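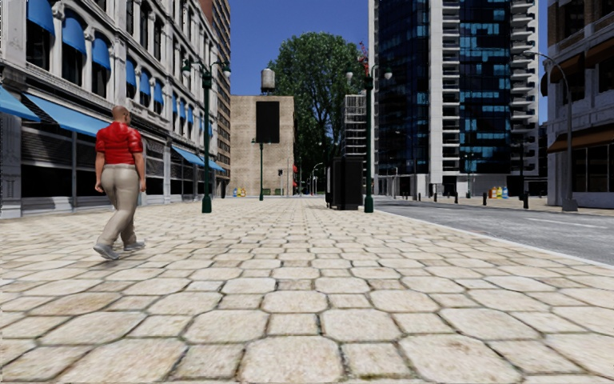

Willbridge Joint Sand, 11 kg bag
Item 3102. Made by Lamden.

12 shares | 4 comments

Dry sweep-in sand for wide joints between pavers. Suits concrete, natural stone, most clay brick. Not for tile, not for gaps over a pour of wet mortar. Sets firm after watering, still gives a little so the edges don't chip when the ground moves.

Colours: cream, grey, dark brown. Dark brown back in stock August, sorry to those waiting. Colour dries lighter then it looks in the bag. Do a test patch.

How to use
Pavers must be bone dry. Sweep the bag out, work it down with a stiff broom, tap the stones, sweep again. Blow every last grain off the face or you'll get a haze and it's a pain to shift. Mist with the hose on shower, wait ten minutes, mist again. Keep off it overnight. No rain for 24 hours if you can manage it.

Irregular stone eats more than you'd think. Buy a spare, we take back unopened bags with the docket.
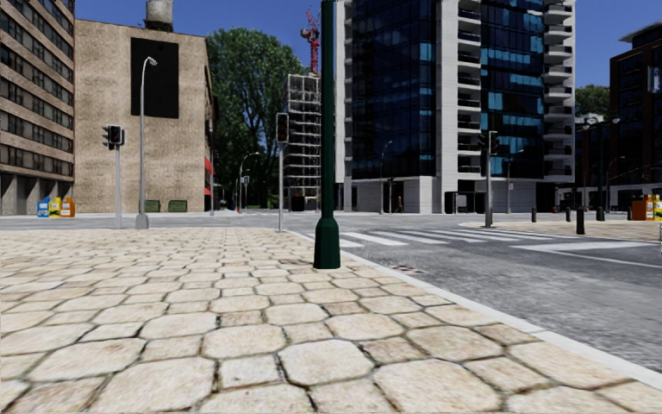
Abílio Quintela wrote that he'd done his whole driveway in the grey and the ants gave up after the first winter, but he wished the bag had a proper handle, and the second misting matters more than the first.

Handle noted, passed on to Lamden.

Pallet price on 448 kg and up, ring the Torres yard. Pick up from Torres or Nison, delivery extra. Nison doesnt hold cream, order ahead. Kneeling pads and stiff brooms are on the accessories page. Store bags off the floor, somewhere dry, a damp bag is a brick.

4 comments | Share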